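Progress report to the Hillico Fund
Clustivby short fiction translation project, second period
Prepared by Thongchai Ratanaporn, project editor

Dear colleagues,

I am glad to report on our work since the last payment. The main result is that the open call for stories closed in March and we received 200 submissions, all of them inside the limit of 2000 words. This is more than we planned for, and it has changed our timetable a little, as I explain below.

Reading and selection

Every story was read by two people. Ye-rin Ham and Ji-hoon Ha did the first reading, and I read all the stories on which they did not agree. After this we had a longlist of 28. The quality was uneven, as it always is with an open call, but the best stories were better than last year. Many writers sent us ghost stories, and many of these ended with the same surprise. We have written a short note on this for the next guidelines.

From the longlist we will take twelve stories for the anthology. Nine are already agreed with their authors. For the other three we asked for changes, mostly in the endings, and we wait for the new versions. One author has refused a cut of two pages in the middle part. I think she may be right, and Ye-rin will read the story once more before we answer.

Translation

Six stories are now in English in a first draft. Han-gyeol Myung has translated four of them and Hyun-seo Kang two. The slowest one was "The Salt Clerk", where the speaker changes between polite and familiar speech and the plot depends on it. English has no simple way to show this. We tried three solutions and kept the one with shorter sentences and first names.

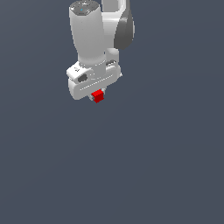
We also agreed on a style sheet, so that the two translators treat names, food words and family titles in the same manner. Words such as "older sister" stay in the dialogue when the relation matters for the story. There are no footnotes. The style sheet has four pages and we can send it to you if it is useful.

Printing and design

Beladik has confirmed the price for 600 copies, with the paper we used for the first volume. The cover is not decided. We have two sketches, and the authors prefer one while the bookshop prefers the other – I hope to close this question before the proofs are ready.

Budget

Spending on translation is as planned. Reading costs were higher because of the number of submissions, and we covered the difference from the line for travel, as your office allowed. We do not ask for additional money in this period.

Delays and next steps

We are four weeks behind on copy-editing. Our copy-editor left for a full-time position, and her replacement can start only when the second group of translations is complete. The planned launch in autumn is still possible, but there is no free time left in the schedule.

In the next period we will finish the remaining six translations, send edited texts to all authors for approval, and sign the last three contracts. Ji-hoon will prepare the author biographies. He would like to know if the fund's name should stand on the title page or on the copyright page, so please write to him about this.

With kind regards,
Thongchai Ratanaporn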